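Apprentissage par démonstration – notes du cours 5
Vendredi 7 février 2020

Bon, on reprend là où on s'était arrêtés la dernière fois, c'est-à-dire au moment où Mandley m'a fait faux bond (le serveur, pas quelqu'un). Je mets ces notes en ligne un peu en vrac, vous compléterez avec les vôtres.

Rappel rapide. Pour montrer une tâche à un robot, on a vu deux grandes familles. Soit vous prenez le bras à la main et vous le guidez, moteurs en compensation de gravité : c'est l'enseignement kinesthésique. Soit vous restez à distance et vous pilotez avec une manette, un bras maître ou un casque : c'est la téléopération. Dans les deux cas on enregistre une trajectoire et on espère que le robot en tirera autre chose qu'une copie bête et méchante.

Guidage à la main

J'aime beaucoup, parce qu'on sent les choses. Quand une pince accroche un tiroir, on a l'effort dans le poignet et on corrige sans y penser. Le souci, c'est que vous êtes dans le champ des caméras fixes ! Votre manche, votre coude, votre épaule... le modèle apprend tout ça aussi, et le jour où il travaille seul, l'épaule n'est plus là. Ceux qui ont fait le TP Barrera s'en souviennent, je crois.

Deuxième souci, plus sournois : on tire sur le bras au lieu de l'accompagner, et les couples enregistrés contiennent votre force à vous. Si vous voulez exploiter ces mesures, il faut rejouer la trajectoire à vide de vos mains et réenregistrer. C'est long, je sais.

Téléopération

On perd le toucher (sauf retour d'effort, on en parlera en mai), mais on gagne une chose énorme : l'opérateur peut travailler avec les mêmes images que le robot. S'il arrive à faire la tâche en regardant seulement la caméra du poignet, alors l'information nécessaire est dans l'image. S'il triche en levant les yeux vers la vraie cuisine, on n'en sait plus rien. D'où ma manie de vous faire tourner le dos au plan de travail pendant les séances. 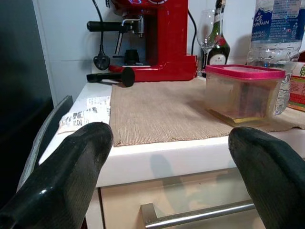
Une vue de poignet bouge avec la pince, donc un même objet change de taille et de place dans l'image tout au long du geste. Les doigts, eux, restent solidaires de la caméra et servent de repère. C'est très confortable pour l'approche finale, beaucoup moins pour savoir où on se trouve dans la pièce. Sarita Chaturvedi, qui a monté le banc Hullano avec moi, ajoute toujours une caméra fixe pour cette raison, et je me suis rangé à son avis après avoir longtemps râlé.

Combien de démonstrations ?

Question qui revient chaque année ! Pour l'ouverture de tiroir, le jeu Esula contient 1 922 essais, dont 514 faits en guidage manuel. Ne vous jetez pas sur le total : regardez d'abord la variété. Si vous faites 90 fois le même geste depuis la même position de départ, vous aurez une très belle trajectoire moyenne – et un robot perdu dès qu'on décale la base.

Gardez aussi les hésitations et les rattrapages réussis, ils montrent comment revenir sur le bon chemin. Les vrais échecs vont dans un dossier à part, avec une étiquette lisible (pas « test_bis_final », par pitié).

Pour la prochaine séance

Choisissez une tâche de cuisine courte et écrivez-moi une demi-page : position de départ, ce qui compte comme une réussite, ce que vous ferez varier d'un essai à l'autre. Précisez guidage ou téléopération et dites pourquoi. On commencera par lire vos textes ensemble, puis on passera au clonage de comportement et à l'accumulation d'erreurs.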